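The Stoltley Folding Table After One Winter
By Slamet Teoh

I bought the Stoltley table in April, for the small kitchen of my apartment in Wukudside. Before it I had a De Luca, a heavier table with a glass top, and I was tired of cleaning fingerprints from it. So I write this review as a person who compares two tables every day in his memory, and maybe not always fairly.

The delivery came in two boxes. The instruction sheet is good, with large drawings, but step six shows the hinge from the wrong side and I had to take out the same four screws again. If you do this alone, put the top on a blanket first. I needed a whole evening, from dinner until 11 p.m., and I am not a slow person. 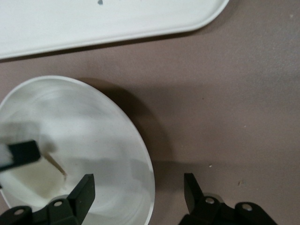 Issue 20, page 2

The surface is the part I like most. It is matte, so the lamp over it does not shine into my eyes when I read. The color I chose is called Dusk in the catalog, and my sister calls it "old mushroom." Small crumbs are easy to see on it, which for me is good, because I wipe it more often. Coffee comes off with a wet cloth if you do not wait. Beet juice I left one night, and it took me three tries with dish soap and a soft brush.

Plates and bowls do not slide when somebody leans on the edge. With the De Luca they always moved a little. On the other side, the Stoltley makes a hollow sound when you put down something heavy, and in the morning my neighbor below can hear it. I bought felt pads from Jinness for the legs. They helped with the scraping of the legs but did not help with the hollow sound.

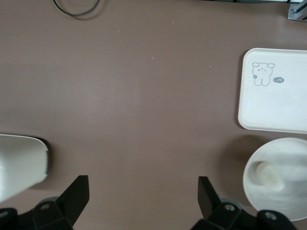 The folding leaf is less strong than I hoped. It holds dinner for one more person without a problem, but I would not put a sewing machine there. After the winter the hinge became loose on the left, and I wrote to the company. They answered politely and sent a new hinge with part number 1304, but the screws in the bag were for another model, number 776. I used my old screws and it is fine now.

I would like a version with a drawer. Also the legs should be two inches longer for tall people, as my knees touch the bar when I sit straight.

For a small kitchen I recommend it. For a family with children who climb on furniture, please look at the De Luca, even with the fingerprints.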